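FOR IMMEDIATE RELEASE

August 27, 2019

NARKARA PICTURES SETS DECEMBER RELEASE FOR ANIMATED HORROR FEATURE "ORNHOLM"

Second film in the Narwood cycle comes to disc and download with a new sound mix and a full commentary track

Narkara Pictures announced today that "Ornholm," the second feature in its hand-drawn Narwood horror cycle, will be released on DVD, Blu-ray and digital download this December. Preorders open today through the Narkara web store. 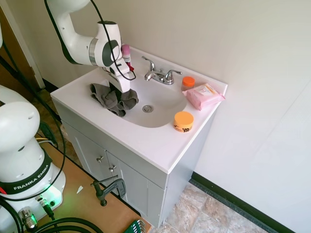
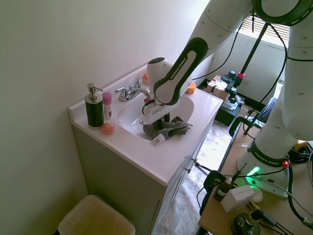

"Ornholm" picks up four winters after the events of "Narwood," the low-budget animated feature that Narkara released on disc without a theatrical run. The first film ended with the forest road closed and the last bus gone. The new one moves north to the fishing town of Ornholm, where the harbor has frozen early and the drowned have started walking home across the ice.

The story follows a night ferry pilot, her teenage nephew and a retired schoolteacher who may have caused the trouble in the first place. They have until the ice breaks to get the remaining families out to the lighthouse. The dead are slow, but they know the town better than the living do, and they remember which doors were never locked.

The film runs 84 minutes and is unrated. It contains violence, strong language and a good deal of animated blood. Narkara does not recommend it for children under 16.

"Ornholm" was drawn on paper and colored by computer, the same method used on the first film. The finished feature contains 1,119 shots, compared with 569 in "Narwood." Much of the increase comes from the harbor sequence in the second half, which takes place in near darkness and uses short cuts between the families on the ice and the figures underneath it. Backgrounds for the town were painted in gouache and scanned. A total of 2,462 background paintings and overlays were made, and a selection appears in the gallery section of the disc.

Production took four years. The first year was spent on the script and storyboards. A working cut was finished last summer and shown to a small invited audience, after which the opening was shortened and a scene in the net loft was redrawn from the beginning. The version being released in December is the final cut. There is no longer version, and Narkara has no plans to make one.

The score and sound were produced by Uysal Sound, which also mixed the first film. The music is built mostly from bowed cymbal, harmonium and a detuned upright piano. For the ice, Uysal used recordings of lake ice made over two winters, slowed down and layered under the dialogue. The disc carries a 5.1 surround mix and a separate stereo mix prepared for headphones. The digital download includes the stereo mix only.

The soundtrack will be sold separately by Uysal Sound as a download and on cassette. Track listings will be posted on its site before the film's release.

Viewers do not need to have seen "Narwood" to follow the new film. Two characters return, and a short recap is included on the disc as an optional extra. It does not play automatically.

DISC FEATURES

Feature film, 84 minutes, widescreen
5.1 surround and stereo audio
Full-length audio commentary by the director and the lead background painter
"Under the Harbor," a 22-minute program on the making of the ice sequence
Storyboard comparison for the ferry scene
Background art gallery
"Narwood" recap, 6 minutes
English subtitles for the deaf and hard of hearing
Reversible sleeve with the original pencil poster on the inside

The DVD and Blu-ray editions carry the same extras. The digital download includes the feature, the subtitles and the recap.

A bundle with both films will also be available. It contains the new disc, the existing "Narwood" disc and a printed fold-out map of the two settings, showing the forest road, the bus depot, the harbor and the lighthouse. The "Narwood" disc in the bundle is the same edition already on sale, so buyers who own it will find nothing new on that disc. The map will not be sold by itself.

Anyone who bought "Narwood" from the Narkara web store will receive a discount code by email. The code can be used once, on any format of the new film. Customers who have changed their email address since ordering should write to the store before placing a preorder, as the discount cannot be added to an order afterward.

SCREENINGS

Narkara will make the film available to independent theaters, film clubs and college societies for one-off shows from the first week of December. Copies are supplied as a DCP or on Blu-ray. Booking requests should give the name of the venue, the number of seats and the preferred format. A sheet of poster art and a one-minute trailer will be sent with each confirmed booking. Venues that want to show both films as a double bill can book "Narwood" at a reduced fee.

THE THIRD FILM

Narkara confirms that a third and last film in the cycle is being written. It has no title and no release date. Storyboarding will start after "Ornholm" has shipped, and the company will not be showing artwork or answering questions about the plot until that work is finished.

REVIEW COPIES

Press screeners are available now by streaming link, and on disc for outlets that need to check the surround mix. Requests should include the name of the publication, site or program and an expected date of coverage. Reviews may run at any time. Narkara asks that writers not give away who is in the lighthouse.

Stills from the film, sleeve art and the trailer can be downloaded from the press section of the Narkara site.

ABOUT NARKARA PICTURES

Narkara Pictures makes and distributes animated horror films for adults. Its releases include the feature "Narwood" and a collection of short films. "Ornholm" is its second feature.

Press, screening and store inquiries: use the contact form on the Narkara Pictures website and choose the matching subject line.

END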